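Minutes of the general meeting, Flerura Housing Co-operative

Held in the common room in March, opened at 7 p.m. Quorum was met. Minutes of the previous meeting were accepted with one correction: the laundry repair was done by Remar, and the bill was for parts only.

1. Guest room

The guest room in the Peñalver building is open for bookings again. The nightly charge stays the same. Guests strip the bed on leaving and put their sheets through the wash.

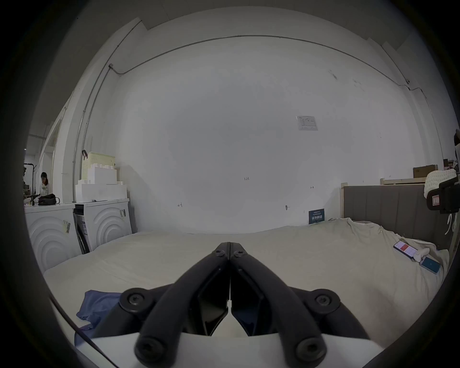 A member from the top floor said the three-night limit was too short for family coming from overseas, and asked that it be raised to five. Another felt five was fine outside the school holidays. Carried on those terms, two against.

2. Linen

The spare sets are worn and the co-op has been short at busy times. It was agreed to spend up to $300 on fitted sheets and pillowcases, plain colours only. The old sets go to the animal shelter.

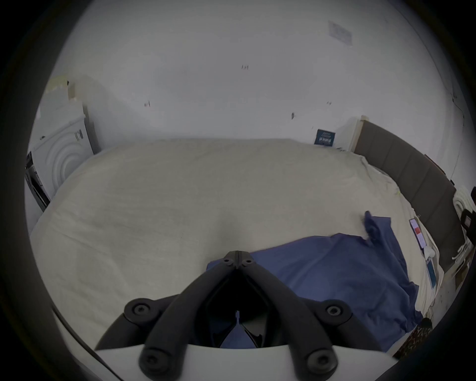 Guest room bed, cream sheet on.

3. Hot water

Fodero has quoted $686 to replace the valve and flush the tank in the Peñalver building. A second quote was asked for last month and has not come. Moved that the Fodero quote be accepted if nothing else is in by the end of the month. Carried. Residents will get a note under the door the day before the water goes off.

4. Bike shed

The lock has been changed. Keys are at the office for a deposit. Untagged bikes will be moved to the side fence in April and given away after that. It was asked whether kids' scooters need a tag. They do.
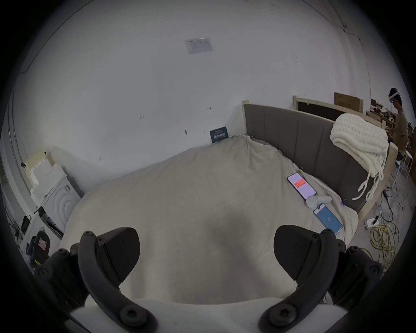

Minutes taken by the Secretary, Flerura Housing Co-operative

5. Noise

Two complaints about music after 10 p.m. Both households have been spoken to. The house rules on quiet hours will go back up beside the mailboxes.

6. Other business

Guest room bookings are still made on the paper sheet at the office, and double bookings happened twice over summer.
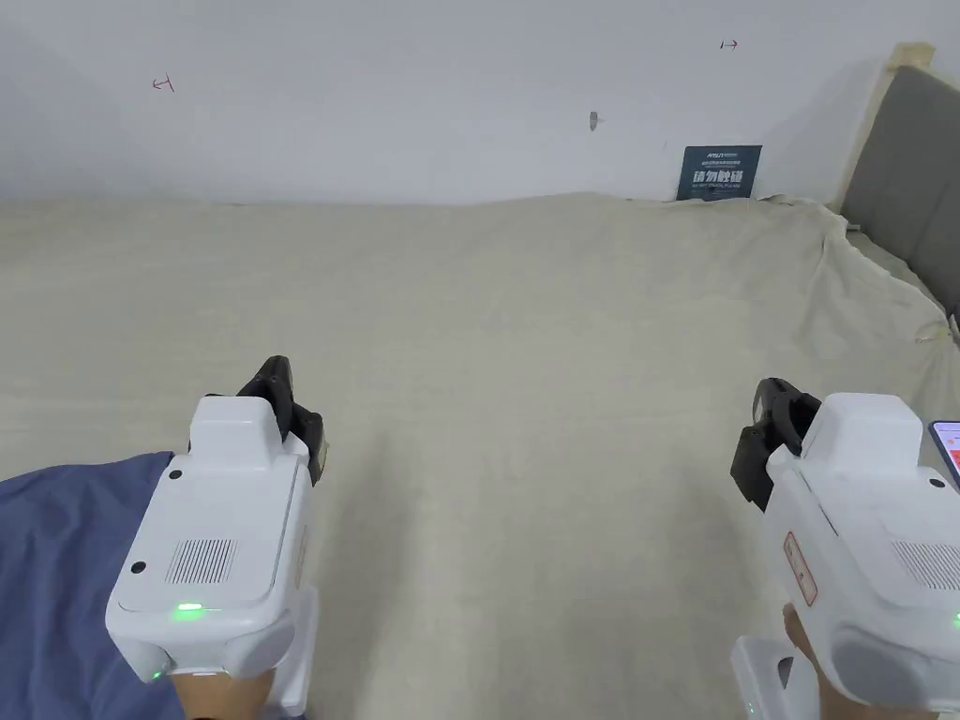
Moving the whole thing online would leave out the older members, Peñalver ground floor replied, and the paper sheet should stay next to any new calendar. Left for the next meeting.

Meeting closed at 8:40 p.m.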